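4th July

Glue notes, bench 2. Writing this up before I forget which jar was which.

Carried on with the hide glue tests for the Jestdale chairs. Slavica wants an answer on open time before we commit to regluing the whole set, and I keep telling her it depends on the room, which she is sick of hearing. So, numbers.

Mix A: old granules from the Murakami tin, soaked overnight, warmed in the double boiler. Smelled ok. Strings off the brush nicely, gels too fast. By the time I had the second tenon coated the first had skinned over. Clamped it anyway to see. Joint closed but I had to lean on it.

Mix B: same granules, pinch of urea. Much calmer. Could do a whole back leg and both rails without rushing. Took longer to grab, left it clamped till after lunch. Squeeze-out still rubbery when I took the clamp off so probably should have left it alone.

Mix C: the Grimden liquid stuff out of the bottle. Zohreh swears by it. Easy, no pot to watch, but the bottle has no date on it and I don't trust it. Test drop on glass stayed tacky far too long. Going to redo with a fresh bottle before I say anything rude. 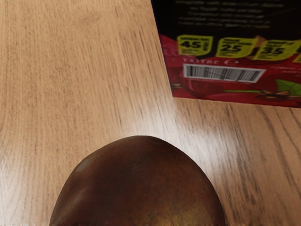

Scrap pieces are beech, all from the same board, planed this morning and not sanded. Should have toothed half of them for comparison. Didn't. Next round.

Break test: same as last time, block in the vise, bucket on the arm, add sand till it goes. Crude but it's what we have. Weakest one let go at 157 ounces of sand, that was A, the joint I had to lean on, and it failed clean along the glue line. No wood torn at all. Starved or already gelled, take your pick. Best one was B at 688, tore out a good chunk of beech with it. Very happy with that. C not tested, still soft.

Don't read to much into A. One bad joint. I want 6 of each before anything goes in the Jestdale file.

Reversibility: this is the bit the owner cares about. Warm water and a palette knife on a B offcut from last week, came apart without a fight, surfaces wiped back to bare wood. The old joints on the actual chairs are another story. Two of them have something yellow in them that does not care about warm water. Some earlier repair. Zohreh thinks white glue with something over the top. Vinegar softened it a little along the edge. Try it warm, with a rag wrapped round, leave an hour, check every so often so we don't lift the finish.

Finish note while I'm on it: the seat rail on chair three has shellac over what looks like wax over more shellac. Alcohol swab picks up the top coat right away, then drags. Do not let anybody tape anything to that rail.

Slavica's question about price. The Sorkungate quote for a proper thermostatic pot is 2,000 and I can't see it, not for the amount of hot glue we do. The double boiler is fine if somebody stays with it. Where we go wrong is walking off. I let A get too hot once already this week and you could smell it had gone, thin and brown, no strings. Threw it out. Cheap thermometer clipped to the side would fix most of this. Put one on the order. 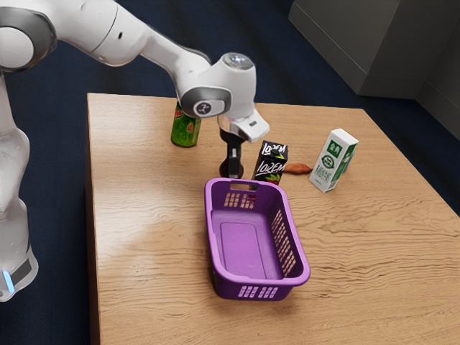 White arm over the table, purple basket near the center.

Temperature log, such as it is. Pot steady all morning, I was checking it between joints. Crept up after lunch when the windows were shut for the sanding. Room got close and B slowed down again, noticably. So the open time figure for Slavica has to come with a room temperature attached or it means nothing. Will do one set early and one late and give her both.

Also warm the parts. Forgot on the first A joint, remembered after. Cold beech straight off the rack pulls the heat out of the glue before you get the clamp on. Hair dryer, a minute or so each side, that's plenty. Might be the whole reason A did so badly, in which case the urea is getting credit it hasn't earned. Need an A with warmed parts and a B with cold ones. Annoying but has to be done.

To do:
Rerun A, warm parts
B with cold parts
Fresh bottle for C, write the date on it when opened
Tooth half the scraps
Thermometer on order list
Warm vinegar on chair one, left back joint, Zohreh to be there
Wash the brushes. Properly this time, the small one has gone solid again

Soaking a new batch of granules tonight, jar is in the fridge, lid labeled. It is not broth.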